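November
Laiba Magsi

Section 4. Laying and folding a printed cloth

The Gundbridge cloth arrives folded into a packet by people far better at folding than you. Look at it carefully before opening. You will want to remember it.

4.1 Laying out

1. Clear the table and wipe it down. Crumbs print through the cloth and stay there for the length of any dinner party.

2. Open the cloth one fold at a time, printed side up. Shaking it out like a bedsheet is quicker, and so is knocking over a lamp.

3. Smooth from the middle toward the edges with flat hands. Stubborn creases can be pressed on the reverse with a warm iron.

Caution: Never iron the cloth on a painted or plastic tabletop. Shoaib Malik did this to the old Ikex table and we now own a Sellico one.

4. Square the cloth to the nearest table edge. If the table itself is crooked, pick a side and commit.

4.2 Folding

5. Bring the left edge over to meet the right. Line up the corners first and let the middle sort itself out.

6. Run a palm along the fold - once, firmly. Repeated stroking only moves the wrinkle somewhere else. 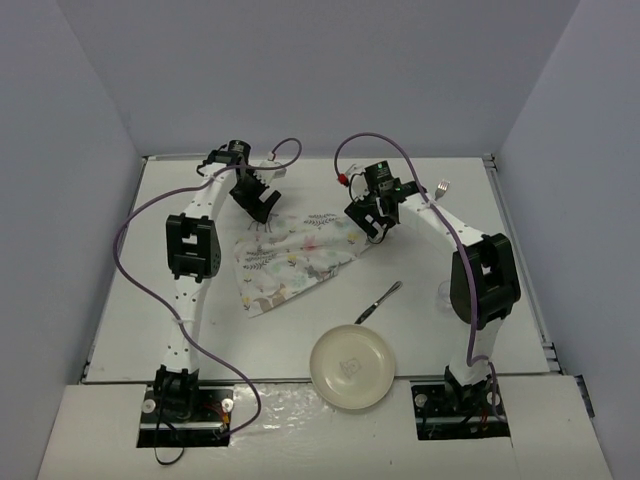
7. Fold in half again, this time from the far edge toward you. The print should now be hidden inside at least one layer. If it is showing on all sides, go back to step 5 and say nothing.

Note: The finished bundle will be thicker than the one that came in the packet. This is normal. It will not go back in the packet, whatever page 2 tells you, so keep it in a drawer.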